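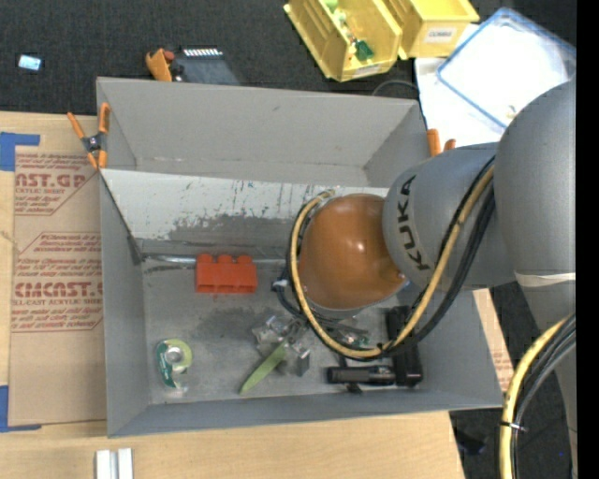

Kira notebook, December, late afternoon

Big day for the bin picking project! We got through a full run of 205 pick attempts with the new approach planner, and the log didn't choke once. Last month's version gave up with a joint limit error whenever an item sat close to a wall, so I'm very happy with this.

Setup for whoever takes the next shift: KUKA arm, gray bin on the wood table, mixed small items on the bin floor. Tape roll still in its green dispenser, the red-orange block with the bumps, the black flashlight thing, plus the clear and shiny bits we keep arguing about. Orange clamps on the bin walls. If you move the bin, redo the bin frame calibration before you do anything else – the Clanlow team skipped that at the Kellville meet and spent the whole morning grabbing air.

Going by the log:
Red-orange block is the easy one, as ever. I'd use it for demos.
Tape roll is good from most angles. The planner likes to come in too steep, so I dropped the tilt limit to 30 degrees and that helped a lot.
Clear items are still our worst. The depth data has holes all over them. Tehrani (the segmentation branch, the one we named after the lab room) finds the outlines nicely in color, and I really want to try filling the depth from those outlines.

Nearly 716 labeled crops in the training folder now, and 11 of them are duplicates I haven't pulled out yet. Please don't retrain until that's done.

Cables: the hose and the black bundle loop pretty close around the wrist. Keep the wrist speed low for the big rotations and watch the loop while it turns. I'd like to try a different tie point further up the arm, but that means a new round of range checks and I want everybody there for it.

To do
– pull the duplicates
– rerun the clear items with the lights dimmed
– wall approach test, left side only
– ask Clanlow for their scoring sheet

Can't wait to see what the depth fill does. Starting on it tonight if the build finishes.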